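Jueves, por la noche

Hoy he pasado casi todo el día con la hoja del presupuesto y tengo los ojos cansados. Escribo en español porque me lo prometí en enero, aunque después de ocho horas de números las palabras me salen despacio y tengo que buscar algunas en el diccionario.

Gaétan quiere la lista definitiva antes de irse de vacaciones. La lista definitiva, para él, es una sola página con una sola cifra abajo. Yo tengo cuatro páginas y tres cifras posibles, según lo que decidamos sobre las pinzas. El brazo ya no se discute: se queda el que tenemos en la mesa gris y se compra un segundo igual para la línea de devoluciones. Lo que se discute es todo lo demás, que al principio parecía poca cosa y ahora ocupa la mitad de la hoja.

Por la mañana llamé a Breathnach. Me atendió Finbarr Tully, muy amable, pero habla tan rápido que le pedí dos veces que repitiera el precio de los dedos de recambio. Son 86 euros el par, sin el transporte. Yo había escrito en la hoja un precio más bajo, de una oferta vieja, y tuve que corregir toda la columna. También me dijo que, si pedimos antes de fin de mes, nos mantiene el plazo de entrega de 2 semanas. Lo pedí por escrito. Con los proveedores he aprendido a pedirlo todo por escrito, incluso cuando me caen bien.

Después vino la discusión con Mathis. Él piensa que debemos comprar desde ahora la pinza de Urnier, la de vacío, porque la mayor parte de lo que llega en devoluciones son cajas pequeñas de cartón y una ventosa las coge por arriba sin apretar. Yo entiendo el argumento. Pero la de vacío necesita aire, y el aire necesita un compresor, y el compresor necesita un sitio donde el ruido no moleste a la gente de la oficina. Nada de esto está en la oferta de Urnier. Con los dedos paralelos no hay que instalar nada nuevo, y la apertura nos basta para las cajas estrechas.
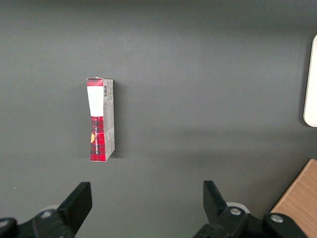 Mathis no quedó convencido y yo tampoco del todo, para ser sincera. Su punto fuerte es el cartón blando. Una caja que vuelve de un cliente no es como una caja que sale de la fábrica: tiene dobleces, a veces la tapa no cierra bien, y si los dedos aprietan demasiado se marca. Uldis propuso unas almohadillas de silicona para las puntas y un límite de fuerza en el programa. Las almohadillas cuestan poco, el límite de fuerza cuesta horas de Uldis, y las horas de Uldis no aparecen en ninguna línea del presupuesto. Le pregunté cuántas serían y me contestó «depende», que en todos los idiomas que conozco quiere decir lo mismo.

He puesto 900 euros para «adaptación de pinzas», una palabra bastante ancha para que quepan las almohadillas, los tornillos, una placa nueva si hace falta y algún par de dedos que seguramente vamos a romper. Gaétan me va a preguntar por qué una cifra tan redonda. Tengo que preparar una respuesta.

Por la tarde miré otra vez el asunto del lector de códigos. Enda Corrigan, de Skernness, nos ofrece uno fijo para montar al lado de la mesa, por 400 euros con el soporte. La duda es dónde cae el código cuando la caja está de pie, porque cada marca lo imprime donde le parece. En una está en el lado, muy arriba y en vertical, en otra debajo, en otra detrás. Con un lector solo habría que girar la caja en la muñeca, y eso son segundos. Con dos lectores no hay que girar tanto, pero se paga el doble. Por ahora he puesto uno y una nota al margen: «ver segundo lector después de la prueba». Me gusta esta clase de notas – dan la impresión de que una tiene un plan.

Lo que más me preocupa es el mantenimiento. El contrato de Finmont cubre el brazo, y pensé durante semanas que cubría también la pinza. Hoy lo leí entero, con las letras pequeñas, y la pinza está excluida como «herramienta de extremo». No sé si se dice así en español correcto, pero así está escrito. Le envié un correo para preguntar cuánto costaría incluirla. Si contestan mañana, la cifra entra en la página de Gaétan. Si no contestan, pongo un signo de interrogación y él se enfadará un poco.

Uldis se quedó en el taller cuando me fui. Me dijo que quería repetir la serie con las cajas altas y estrechas, que son las que peor se comportan porque se caen con nada. Le dejé mi termo de té.

Para mañana: llamar otra vez a Finbarr por el transporte, preguntar a Mathis el consumo del compresor (si lo sabe), quitar de la hoja la segunda mesa, que ya no hace falta, y mirar si la palabra «presupuestar» existe o me la inventé yo. Existe, la acabo de buscar.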